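Mirnevine Work Surface Refit: Progress Report to Draden
Prepared by Mélanie Perron, Nov 15, 2023

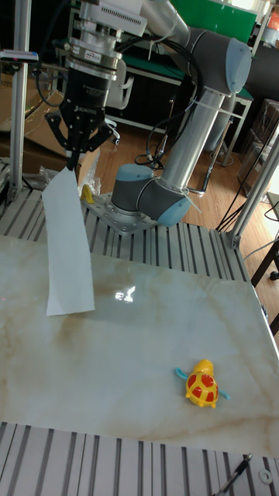
Figure 1. Marble-patterned table top, glossy finish, with toy turtle and white strip.

1. Status
The table top has been in service at the Ouellet site since September. Work for this period covered surface glare, cleaning procedure and storage of small items. Spending to date is $2,000, within the approved allocation.

2. Surface
The creamy white pattern with light brown veining was retained from the original selection. Glare remains the main defect. Under the present lighting a bright reflection falls near the centre of the top (Figure 1), and pale articles such as the white strip have little contrast against the background. The coloured toys are easier to pick out; the turtle's red-and-yellow shell and light blue flippers stand clear of the veining. A matte overlay from Brilline has been quoted at $200, delivery included.

3. Housekeeping
The written procedure was reduced to 2 pages. Plastic bags, pens and loose washers are to be returned to the drawer unit at the end of each session. The item register now lists 42 articles, grouped by colour and material.

4. Next period
Order overlay on Draden's approval. Trial it on the left half of the top before full coverage. Revise the cleaning instructions to suit the matte finish.

5. Decision requested
Approval of the overlay purchase from the remaining allocation.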